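The Blue Cloth

Toon had until four. The man from Gestholm was driving out with the van and he'd said four, maybe a bit before, the roads being what they were in February.

So. Kitchen table first. Everything that was staying goes on the table, everything else in the crates, that was the rule his sister gave him over the phone and it was a good rule except that every time he turned around there was more on the table.

He'd put her cloth down to begin with. Couldn't set things on the bare top, not with her in his head going mind the finish, mind the finish. She bought it in Salthorpe the summer the ferry broke down and they were stuck three nights. Paid too much. 241 for a tablecloth! She told everyone 500 afterward because she was proud of it, and by the time she was eighty it had gone up to 700. He smoothed it with the flat of his hand. Still had the blue in it. Still the little triangles, pointing at each other like they were arguing.

Tormod came in without knocking. Snow on his boots.

"You're not done."

"I'm nearly done."

"You're not even started, Toon."

"The bedroom's done. Bedroom and the hall."

Tormod Hellström had lived across the lane for longer than Toon had been alive and he had opinions on crates. Too full. Wrong way up. He took his cap off and looked at the dried flowers in the green glass, and for a bit he didn't say anything.

"Those are from her garden."

"I know."

"Those stay, then."

"They're staying. They're on the table, aren't they."

Wind at the window. Toon wrapped two bowls in the same sheet of newspaper, which was lazy, and unwrapped them and did it again. Twenty past two. The kettle, the radio, the drawer of string. Who keeps a drawer of string. He tipped the whole drawer in and taped the lid.

Then the stuff she cooked with. He'd been walking round it all morning.
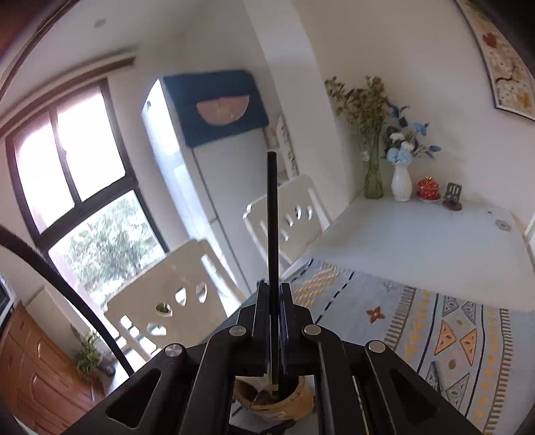
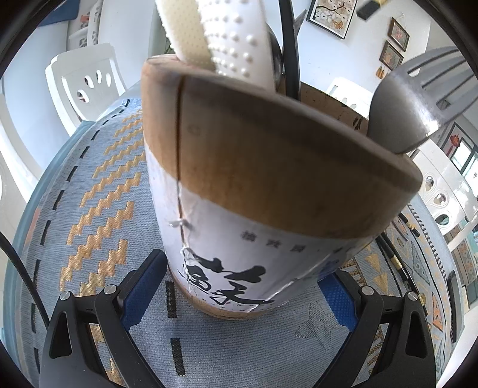
What do you keep from a kitchen when you can only keep a little?

Keep whatever she had in her hand the most. The good dishes can go to the cousins, they only came out at Christmas anyway, but the spoon she stirred with and the pot she reached for without looking, those you hang on to even if they're worn out and worth nothing.

That was Tormod's answer, more or less. He said it to the floor, and it was the most he'd said in one go since the funeral.

"She hit me with that ladle once," Toon said.

"She hit everybody with that ladle."

"I was six. I'd got into the jam."

"I was fifty-one." Tormod put his cap back on. "Also the jam."

And Toon laughed, he had to sit down on a crate, and the crate gave a bit in the corner and there went the lid. Tormod said told you, too full. They repacked it. Ten to three.

The buyer had sent a list. 2,502 for the lot, it said at the bottom, dresser and beds and chairs and *kitchen table w/ contents*. Toon had read that line in the car and thought fine, and read it again now and didn't think it was fine at all. With contents. He got the pencil from behind the radio, no, the radio was packed, the pencil was packed. Tormod had one. Tormod always had one.

He crossed out the contents. Then he crossed out the table.

"You've got no room for a table," Tormod said. "You live in two rooms over a bike shop."

"I'll eat standing up."

"It's a table. You'd eat sitting at it."

"Then where do I put the bed?"

Tormod thought about this, seriously, the way he thought about drains. "Mine's got a bad leg," he said. "My table. I've been meaning to see to it for years. You could leave hers across the lane. Come on a weekend. Eat at it."

Toon looked at teh list. He looked at the time. There was the pantry still to do, and the whole back porch, and the cat dish, and the cat had been gone nine years.

"With the cloth on?"

"I don't want it without the cloth."

They took the things off one by one and lined them up along the counter, in the order they'd stood, so they could go back the same. Flowers last. Bits came off on Toon's sleeve and he left them there. Then the cloth, folded in half and in half again, under Tormod's coat to keep it dry. Then one each end.

It wouldn't go through the door flat. They tipped it. It went.

Halfway over the lane they had to put it down, Tormod's back, and that's where they were, the two of them puffing and leaning on a kitchen table in the snow, when the van from Gestholm came round the bend with its lights on, early.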